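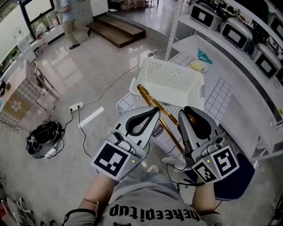 Page 2

PRESS RELEASE
Brellmont, 06/11/2023

Jimell workshop opens the plans of its hand-held gripper pair

The shared workshop Jimell, in Brellmont, announces today that the plans of Undico are open to everyone. Undico is a pair of hand-held grippers, one for each hand, and it was built by members of the workshop in their free time. The work started in August on one bench and went on in the evenings.

Each gripper has a gray plastic body, two curved fingers with black padding, and a small camera module on top. The square black-and-white markers on the body help the software to know where the gripper is and how it is turned. A person holds the pair in front of the chest and does ordinary table work with it, and the recorded movements are later used to teach a robot arm.

For the trials, the members cover a white table with paper that has a blue grid. On it they put things from any home, such as a laundry basket, a small plate or a clothes hanger. The grid makes it easy to put an object back to the same place before the next try.

Until now the workshop has recorded 925 tries. Of these, 241 were made with both hands at the same time, and this is the part where the members still see the most problems. The cables are long and they pull a little on the wrist when the arms are crossed. A next version will have the cable exit moved to the back of the body - the drawing for it is already in the package.

The package contains the printing files, the list of parts, the wiring plan and the marker sheets. The recording program, named Preda, is included with its source code. A builder with a common home printer should plan about 100 hours of printing for the full pair.

Availability

The plans are free for private and school use. They can be asked for at the desk of Jimell or through the contact form of the workshop. Builders who find mistakes in the drawings are kindly asked to report them with the number of the sheet.

Press contact: Jimell shared workshop, Brellmont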